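Ticket: Hanging-garment episodes rejected at ingest, right gripper width drops out
Project: Atero garment set, Mustthorpe room

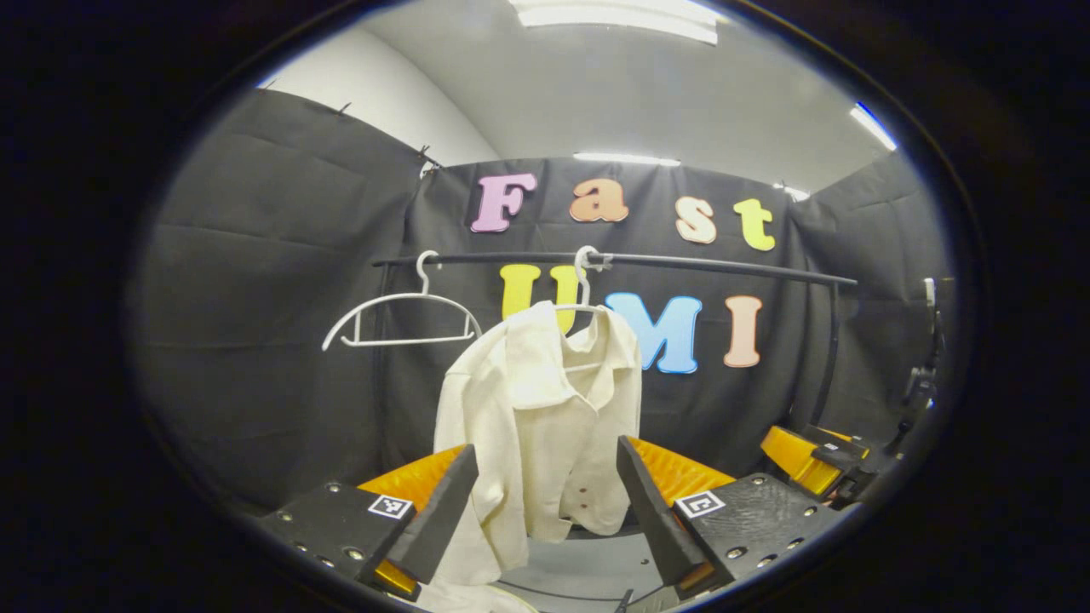 Status: Closed
Component: hand-held grippers, width tracking
Opened by: Mustthorpe collection desk
Assigned to: Gondside processing

Summary

Episodes for the shirt-on-hanger task are being rejected by the ingest check at a much higher rate than the other garment tasks. The batch uploaded in August had 1,333 episodes. Of those, 321 were rejected, all with the same reason code (GRIP_WIDTH_GAP, right hand). The left hand has no rejections under that code. The folding tasks recorded on the table with the same pair of grippers are fine.

Expected: rejections under this code at the level of the folding tasks, a handful per batch.
Observed: 321 in one batch, all hanging-garment.

Environment

Two hand-held grippers, wide lens, one fiducial marker per finger base. Black curtain enclosure with the rail inside. Firmware on both grippers is the same version. The processing config was the Gittins preset, unchanged from the previous batch.

Steps to reproduce

Start an episode with the shirt on its hanger on the rail. Approach with both grippers, take the shirt at the hem or placket, lift, and move the hanger along the rail. End the episode. Run the ingest check on the result. Not every episode fails, but if you record 20 in a row you will get several.

Log

Entry 1, Mustthorpe
Cleaned both lenses and wiped the finger markers. Recorded 20 more. Six rejected. No change worth noting.

Entry 2, Gondside
Pulled a sample of 100 rejected episodes and plotted the width signal. The gap always falls in the second half of the episode, after the grasp. Right marker is lost for 9 to 30 frames, then comes back. The threshold in the preset is 8 consecutive frames, so all of these are legitimate rejections under the current rule. Please don't raise the threshold locally. It was set at 8 for a reason and the other sites are using it.

Entry 3, Mustthorpe
Understood. We had already tried it at 12 on one machine and have put it back. Those episodes were not uploaded.

Swapped the two grippers left for right. If the fault was in the unit it should follow the unit. It did not. Rejections stayed on the right hand. So it isn't the lens, the marker print or the finger mount.

Entry 4, Gondside
Good test. Can you tell us how the operators are holding the right gripper during the lift? In the sample the wrist rolls over a long way, and the marker goes dark just before it is lost. Exposure in those frames is very low on the right side and blown out at the top.

Entry 5, Mustthorpe
Watched a full session. The instruction sheet says to support the shirt from underneath with the right hand once the left has hold of it. To do that, people tip the right gripper back so the lens looks up at the ceiling lights. Auto exposure pulls down for the lights and the marker goes to near black. On the folding table you are always looking down, so it never happens.

There is also some cloth coverage. The loose side of the shirt swings over the right base plate on a few episodes. That is a smaller share, and it clears in three or four frames, which is under the threshold.

Entry 6, Gondside
That matches the plots. Two things to try, one at a time please:
a) lock exposure on both grippers at the start of the session
b) drop the rail by one notch so the lift ends lower

Entry 7, Mustthorpe
Did (a) first. Locked exposure with the gripper pointed at the shirt. Recorded 40. One rejected. The ceiling is overexposed in the tipped-back frames, but the marker is readable the whole way through.

Did (b) with exposure back on auto. Recorded 40. Eleven rejected. It helps a bit, not enough on its own. Rail has gone back to its original height so that new episodes match the ones we are keeping.

Entry 8, Gondside
Agree on leaving the rail. Mixed heights are fine if they are labelled but we don't want it changing mid-set without a label.

One concern with locked exposure: if someone locks it pointed at the black curtain, everything else will come out too bright for the whole session. Can you add a fixed lock procedure?

Entry 9, Mustthorpe
Added to the session start checklist, after the clock sync:

Hold each gripper at chest height, level, one arm's length from the garment.
Garment centred between the fingers.
Wait for the picture to settle, then lock.
Open and close the fingers fully three times and check that the width reading follows.
If the garment is changed for a darker or lighter one, unlock and repeat.

The last line matters for the navy shirts. We recorded a short run with a navy one on the lock taken from a white one and the cloth was mostly a dark blob. Width was fine, so the ingest check would have passed it. Deleted those.

Entry 10, Gondside
Worth a separate ticket for an underexposed-garment check. Will raise it.

On the existing 321: we re-ran marker detection offline with contrast stretching on the dark frames. It recovered the width for most of the episode in many cases, but there was jitter at the edges of each gap and we aren't comfortable using it as training data for the grasp. They are marked as excluded and kept in storage. Please plan to re-record.

Entry 11, Mustthorpe
Re-recording under the new checklist. 586 episodes uploaded so far, which covers the excluded ones and part of the next batch. Two rejected under GRIP_WIDTH_GAP. Both were cloth over the marker, both from the same operator, who has been shown how to keep the right hand clear of the hem until the left has closed.

Instruction sheet is now worded "support the shirt from the side or below, right gripper no more than halfway tipped back". The old version is withdrawn. If anyone at Gondside has it printed out, bin it.

Resolution

Cause: auto exposure reacting to ceiling lights when the right gripper was tipped back during the lift, which left the right finger marker too dark to detect.
Fix: exposure locked at session start, checklist and instruction sheet updated. No change to the preset or the threshold.
Follow-up: separate ticket for a garment exposure check at ingest. Coat and jacket tasks use the same rail and should be started on the new checklist from the first episode.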